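홈 | 강좌 안내 | 재료 꾸러미 | 작품 게시판 | 자주 묻는 질문 | 로그인

자주 묻는 질문: 종이 꽃 리스 만들기 강좌

Fimham 종이공예 강좌를 신청하기 전에 많이 문의하시는 내용을 모았습니다. 답이 없는 내용은 작품 게시판의 문의 칸에 남겨 주세요.

신청과 수강

처음 해 보는데 따라갈 수 있나요?
네. 입문반은 가위와 풀만 쓸 줄 알면 됩니다. 커팅기를 다루는 내용은 중급반부터 나옵니다. 입문반에서는 미리 재단한 꽃잎을 드립니다.

강사는 누구인가요?
입문반은 Dagný Mikkelsen, 중급반은 Kaj Ravn이 맡습니다. 6월에는 두 반 모두 Kaj Ravn이 진행합니다.

결석하면 보강이 있나요?
따로 보강은 없습니다. 대신 같은 달 안에 다른 시간대 수업으로 한 번 옮길 수 있습니다. 수업 전날 오후 6시까지 신청해야 합니다.

아이와 같이 들어도 되나요?
초등학교 3학년부터 보호자와 함께 들을 수 있습니다. 자리는 각각 신청하셔야 하고, 재료 꾸러미는 하나를 나눠 써도 됩니다.

재료

종이는 어떤 것을 쓰나요?
꽃잎은 120g 색지, 잎과 받침은 200g 머메이드지를 씁니다. 집에 있는 색종이로도 모양은 나오지만 얇아서 말아 놓은 꽃잎이 금방 풀립니다. 복사용지는 권하지 않습니다.

재료 꾸러미에는 무엇이 들어 있나요?
리스 틀 하나, 재단된 꽃잎 18송이 분량, 잎 34장, 꽃술용 철사, 설명서가 들어 있습니다. 풀과 가위는 들어 있지 않습니다. 꽃 색은 분홍, 살구, 흰색 중에서 고를 수 있고 섞어서 보내 드리지는 않습니다.

꽃잎만 추가로 살 수 있나요?
한 송이 분량씩 낱개로 팝니다. 색지는 입고 시기에 따라 색이 조금 다를 수 있으니 한 작품에 쓸 분량은 한 번에 주문하시는 편이 좋습니다.

풀은 무엇이 좋은가요?
목공용 풀을 이쑤시개로 조금씩 바르세요. 글루건은 빨리 붙지만 얇은 종이 뒤로 자국이 비칩니다. 리스 틀에 꽃을 고정할 때만 글루건을 쓰고, 꽃잎끼리 붙일 때는 쓰지 않습니다. 딱풀은 마르면 떨어집니다.

배송비는 얼마인가요?
꾸러미 수와 관계없이 2,000원입니다. 강의실에서 직접 받으시면 배송비가 없습니다.

만드는 과정

꽃잎이 자꾸 풀려요.
마는 방향이 종이 결과 반대일 때 그렇습니다. 종이를 가로세로로 살짝 휘어 보고 더 부드럽게 휘는 쪽으로 마세요. 송곳이나 볼펜 심에 감아 열을 센 뒤 놓으면 모양이 잡힙니다. 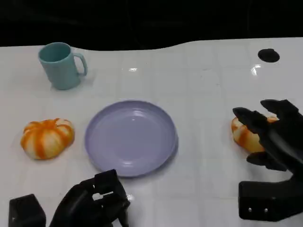 도안을 출력했는데 크기가 안 맞아요.
인쇄 창에서 '용지에 맞춤'을 끄고 '실제 크기'로 출력하세요. 도안 구석의 눈금이 자로 재서 5cm면 맞게 나온 것입니다. 도안 657번은 A4 두 장에 나누어 인쇄됩니다.

꽃은 어떤 순서로 붙이나요?
큰 꽃을 먼저 놓고 사이에 작은 꽃을 채웁니다. 잎은 맨 나중입니다. 풀을 바르기 전에 전부 올려 보고 휴대전화로 찍어 두면 옮겨 붙이기 쉽습니다.

보관과 사용

얼마나 오래 가나요?
직사광선과 습기를 피하면 몇 해는 걸어 둘 수 있습니다. 현관 바깥쪽에는 걸지 마세요. 먼지는 마른 붓으로 텁니다.

철이 지나면 어떻게 보관하나요?
깊이가 있는 상자에 눕혀 넣고 위에 다른 물건을 올리지 마세요. 눌린 꽃잎은 송곳에 다시 감으면 어느 정도 돌아옵니다.

완성한 리스를 팔아도 되나요?
손으로 만든 완성품은 파셔도 됩니다. 도안 파일을 나누어 주거나 파는 것은 안 됩니다.

환불은 어떻게 하나요?
뜯지 않은 꾸러미는 받은 날부터 7일 안에 반품할 수 있고, 반품 배송비는 본인 부담입니다. 꽃잎이 빠져 있거나 찢어져서 왔다면 사진과 주문번호를 문의 칸에 올려 주세요. Malou Brynjólfsdóttir가 확인하고 빠진 부분만 다시 보내 드립니다.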